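News | Automation

Flindora Opens Gripper Comparison

July 10, 2024 – Flindora has begun comparing two-finger grippers from Gatby and Surdu, with pads faced in crosshatched mesh among the items under review.
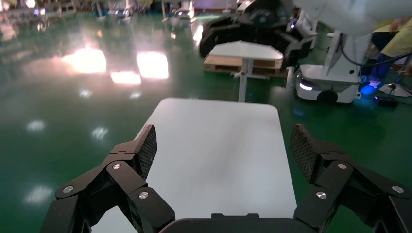

Packaging Tasks

Each gripper will complete 40 runs on a Kernden controller.

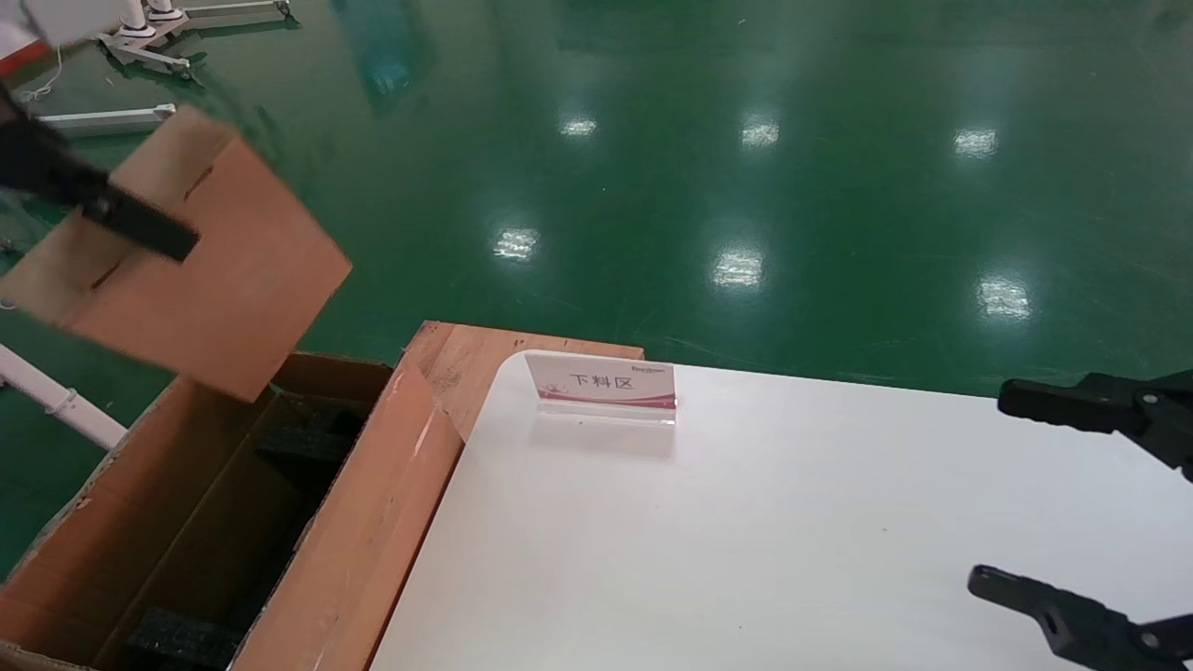

Results will be scored by Mairéad Lynch, head of testing. Thin, flat stock – such as a cardboard panel held over an open box – counts separately from rigid parts. Findings are due in March.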